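The Salt Ledger

The Salt Ledger is a novel by Solène Lacroix, first published in French and later put into English by Imani Rashidi. I keep this entry for our reading group's little encyclopedia, so expect the facts plus a fair amount of me (the house rules allow it, and I've never been good at staying out of the way). It is Lacroix's second novel and the first of her books to be set in Rugemalira, the lakeside town she made up and then went back to twice more.

Plot

The story follows Gladys, a bookkeeper who comes home to Rugemalira in September to close out the accounts of her late uncle's salt business. She plans to stay a week. The ledgers don't add up, though, and the gap is always the same amount, 2,383 shillings, taken out every year for 26 years. She starts asking who got the money, and the town starts being very polite to her.

I won't give away the answer. I will say that the first half moves slowly, with a lot of tea and a lot of waiting on porches, and that chapter nine made me miss my bus stop. The last 30 pages switch to the uncle's voice, and readers tend to split hard over that. I loved it! My sister threw the book across the bed.
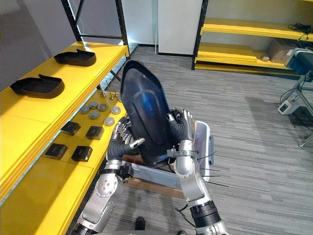
Characters

Gladys Okoth is the narrator for most of the book. She is fifty-eight (Lacroix gives her age on the first page and then has other people keep bringing it up, which I found very funny and a bit too close to home). She notices prices before she notices faces.

Salim Ondieki, the uncle, is dead when the book opens, but he's easily the loudest person in it. Everyone in town has a story about him and the stories don't match.

Pendo Simiyu runs the ferry office and knows more than she says. Some readers think she is the real center of the novel, and on my second time through I came around to that view. Watch what she does with the tickets.

The Haltero brothers, who own the competing salt works, mostly turn up as a pair and finish each other's threats.

Structure and style

The book has 58 short chapters, and each one opens with a line copied from the ledger. At first these look like decoration: sacks sold, rope bought, a lamp repaired. Then you begin to see names in them, and I ended up flipping back with a pencil to check who had bought what. Lacroix never tells you to do this, but she clearly hopes you will.

Rashidi's English is plain and quick. She leaves some of the market talk in its original form and trusts you to catch up, and I did, mostly. The dialogue has no quotation marks, so if that bothers you, be warned (it stopped bothering me by chapter three or so).

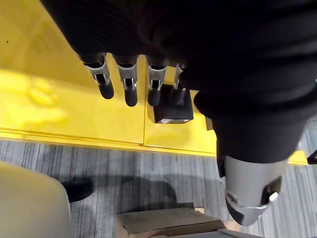
Money is on nearly every page, but people hardly ever talk about it straight out. They ask after a roof, or a cousin's school fees, or whether the boat still leaks. Gladys hears the sum underneath every time. I think this is the best thing in the novel, and it's what sets it apart from the usual family secret story, where somebody finds a letter in a drawer and reads it out loud at dinner.

Publication

The English edition came out from Grundow, a small press that does mostly translations. The first printing had a page missing from chapter forty, so if you're buying used, check that the wedding has a beginning. Later copies fix this and add a short note by Rashidi on the ledger entries. An audio version from Flenero uses two readers, one for Gladys and one for the uncle.

Related books

The other two Rugemalira novels are The Ferry Winter and A House for Pendo. They can be read in any order, but A House for Pendo gives away the ending of this one on its second page, so save it for last. The Ferry Winter takes place earlier and has a young Salim in it, already borrowing things.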